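Wood-top table, white legs, top has gone sticky. refinish or just clean?

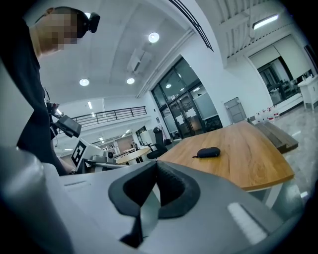
Whats on mine and what I've tried

Adesuwa Oyewole

Table is a warm orangey brown woodgrain top on white legs, from Rukitz, had it maybe six years. We use it for everything, work stuff mostly, coffee, kids homework. Since April the top feels tacky in the spots where people lean their arms. Paper sticks to it. Mouse drags.

Tried so far: dish soap and warm water (ok for a day), then a spray polish my sister swears by (worse!!). No idea if its solid wood or veneer. Don't want to sand through it. Is this a strip and redo job or am I just bad at cleaning. Legs are fine, only the top.

Need it usable again pretty quick, we only have the one.

Teodoro Ventura

Its the polish plus skin oil. Seen it a hundred times on tables where people rest their forearms. Finish goes soft, polish sits on top and grabs dust.

Do this:
- mineral spirits on a white cotton rag, small test patch on the underside edge first
- wipe with the grain, turn the rag alot, it'll come up brown and gross
- let it sit overnight with nothing on it
- next morning press your thumb on the bad spot. No print = you're done, put a coat of paste wax on and leave it alone

If you still get a print the finish itself is shot there. Then light scuff with 220, wipe off, two thin coats of wipe-on poly. Satin. I used about 200 ml total on a four seater and had some left over. Wait till the first coat is properly dry, not "feels dry". Windows open.

Veneer check: look under the rim. If the grain on top runs over the edge and shows up on the end as end grain, solid. If there's a strip glued around the edge, veneer, go easy with the paper.

Ebuka Lawal

just put a tablecloth on it lol. ours did that too

Sveva Serra

Mostly agree with Teodoro but don't go to 220 on veneer, way too easy to burn thru at the edges. Gray scuff pad instead. Also no more spray polish, ever, the silicone ones make new finish fisheye. If you already used one wipe the whole top down twice with the spirits before any poly goes on, fresh rag second time.

And lay the rags flat outside to dry, dont ball them up in the trash.

Contact | Copyright Brirnach Home Help | Back to top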